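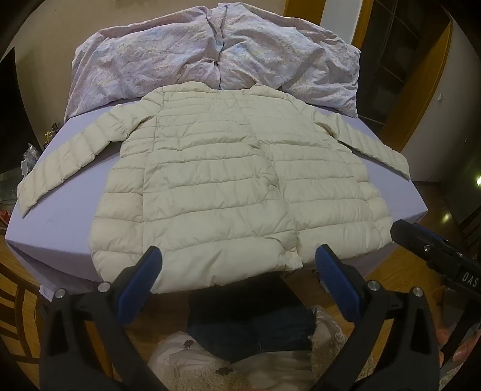

January, entry 19. Flood gauge bench, Skundmont station.
Entered by Morena Ferraro, 4:40 p.m.

The river level sensor from the Drinetti weir was returned to the bench this morning following the high water. The unit had stopped reporting overnight, shortly before the lower road was closed to traffic. Indrek Vaher removed the housing and found silt behind the pressure port. The port was flushed with clean water and the seal was replaced.

The logger memory was read in full. It holds 1182 readings, of which the last 40 show the same value and should be excluded from the flood record. The remaining readings agree with the staff board at the weir, as noted by the night crew. The peak stage for Drinetti is to be left blank in the report until the debris line on the bank has been surveyed.

Bench test in the water column: the sensor read 492 mm at the 500 mm mark on both runs. This is outside the permitted error. The offset was corrected and the test will be repeated tomorrow with the second column, as the scale on the first is worn near the top.

The Kordestani bridge gauge remains in service. Its battery was low at the noon check. Indrek will take a spare when the access track is open.

Outstanding:
Survey of debris line, Drinetti, left bank.
Order port seals, two sizes. None remain in the drawer.
Wito pump station has asked for the hourly levels. Send with the last 40 readings removed and a note stating why.

M.F.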